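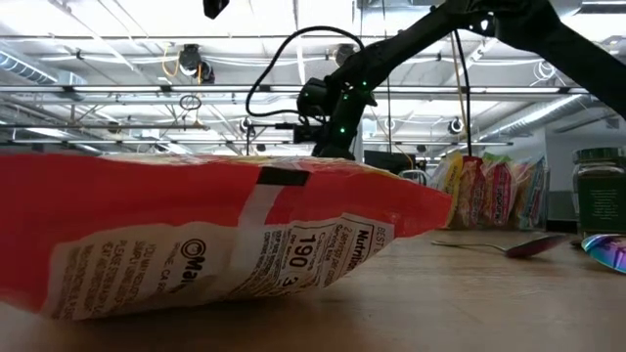
Snack packaging with a printed nutrition panel.

Call for Participants: Reading Food Labels at Home

The Dreltach Center for Consumer Nutrition invites adults living in the Plorkska area to take part in a study of how households read and use the information printed on packaged food. Enrollment opens in March 2026 and will continue until all 80 places have been filled.

Who may apply

Applicants must be 18 or older, do at least half of the grocery shopping for their household, and be able to read English without assistance. People who follow a special diet are welcome. Applicants who work in food packaging, grocery advertising or dietetics are not eligible, nor are persons who took part in the Center's earlier survey of 793 shoppers.

What participation involves

Participants will attend two interviews at the Center's offices on Jin Street and keep a shopping diary for 37 days between them. The diary may be kept on paper or online. Entries should note which packaged foods were bought, whether the label was read before purchase, and which part of it was used – calories, serving size, ingredients or other details. Receipts are requested but not required. Each interview lasts up to 90 minutes.

Payment

Participants who complete both interviews and return the diary will receive $300. Those who withdraw after the first interview will receive partial payment. Parking at the Jin Street offices is free, and bus fare will be repaid on request.

Privacy

Diaries are stored under a participant number. Names and addresses are kept separately and will be destroyed once the final report has been issued in December. Participation is voluntary and may be ended at any time without explanation.

How to apply

Application forms are available at the front desk and at all branches of the Plorkska Public Library. Completed forms may be mailed or delivered in person to the Dreltach Center, Participant Office, Jin Street, Plorkska. Applicants will be notified of the outcome in writing – please do not telephone to ask about the status of a form.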